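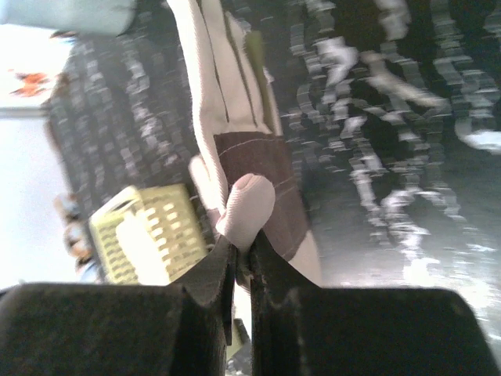 Pale leather work glove

Seasonal Orchard and Grounds Assistant, Ramthorpe

We are looking for a friendly, steady person to join our small outdoor crew at Ramthorpe from March 2019 through the end of October. If you like being outside in most kinds of weather and don't mind coming home with leaves in your hair, please read on!

Ramthorpe is an old fruit farm with 949 apple and pear trees, a walled vegetable plot, and more hedge than any of us care to think about. You would be working alongside Mafalda Ramalho, our head grower, and 2 other assistants. Spring is mostly mulching, tying in young trees and mending the deer fence down by Mikkelsen Lane. Summer means mowing, watering and thinning fruit, and then the picking starts in earnest and everyone pitches in - office staff included.

You don't need a horticulture degree. We would love to hear from people who have kept an allotment, worked on a farm, or simply spent years looking after a big, unruly yard. You should be comfortable on a ladder and able to lift a full crate of apples (they weigh more than you'd expect). A driver's license helps, as the nearest bus stops in Dernano and it's a long walk up the hill.
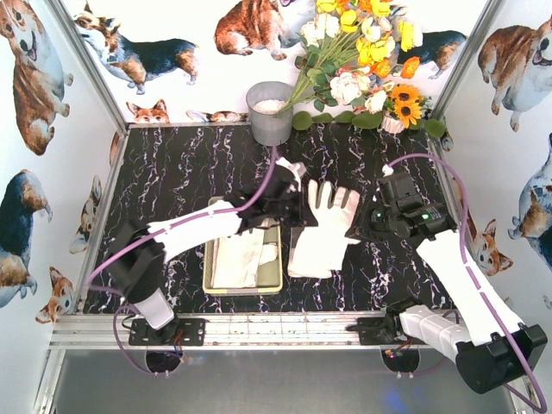

Gloves, rain gear and boots are provided, and so is lunch, which we eat together at the long table in the packing shed. Hours are 7 a.m. to mid-afternoon, five days a week, with the occasional weekend during harvest that you can take back as time off later in the season. There is a room to rent above the old dairy if you're coming from farther away, so do ask about that early.

To apply, send us a letter telling us a little about yourself and what you've grown, pruned or dug lately, along with the name of someone we can call. Please address it to Mafalda Ramalho, Ramthorpe Orchard, 56 Plurnis Road. We read every letter and will write back to you either way.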